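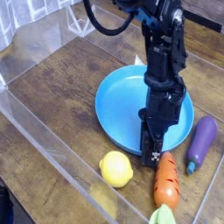 I've been reading Annelore Seidel's book on village almanacs, and I think we've been snobs about them! For years I skipped straight to the sermons and the philosophy (the "serious" stuff), as if people got their whole idea of time from a pulpit. But Seidel went through 1,402 almanacs, and what a mess they are – moon tables, jokes, cures for toothache, a neighbor's debts scribbled in the margin. I'd trade 20 treatises for one of those margins. Georges Atallah complains that you can't build a history of ideas on scribbles. Well, why not? Somebody had the idea, and wrote it down next to the price of oats in October.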